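2018-05-31
Round table and shelving, Clilham room

Purpose: clear the round table so it can go back to being a shared work surface, and decide what belongs on the white shelving before the Kvaran boxes come over from Londton. Last full clear-out was in December.

Stock label on the shelving unit reads 2902. The inventory sheet has it under the old room. Corrected in pencil, needs correcting in the file.

Order of work: cups and paper first, then cables, then the keyboard. Liquids stay off the table while any electronics are on it. This was agreed after the Sukmont keyboard was lost to coffee and still gets ignored.

State of the table partway through: one paper cup, black keyboard, thin black cable in a loose coil, a scrap of white paper toward the far side. Bottles are on the top shelf of the unit and the lower shelves are clear. 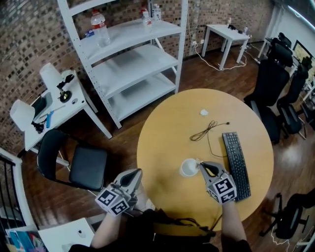
Cable

Coil diameter to be kept at hand width or more, one hook-and-loop tie, no knots. Label at the plug end only. The long tail on this one should be wound in before it is tied, otherwise it catches on chair backs. Goes in the cable drawer, not on the shelf.

Keyboard

Wipe with a barely damp cloth, keys down for a minute, then store flat. Do not stand it on its end against the wall. The last one stored that way came back with a bent foot.

Shelving

Proposed use, top to bottom:
1. Drinking bottles, caps on. Anything unclaimed after a week is emptied.
2. Kvaran boxes, small.
3. Kvaran boxes, large.
4. Left free for returns.

Shelf length needed for the boxes is around 2000 mm in total, going by the packing list. Spread over two shelves this should fit with the uprights left in their present holes. Check against the boxes themselves before moving any clips.

Desk side

Lamps on the white desk stay where they are for now. Power cables on the floor by the wall outlet still need a cover strip. The 3000 mm length is long enough to trim to fit; order one.

Open items
- update location for 2902
- cover strip
- second pack of ties
- ask Londton whether the boxes are stackable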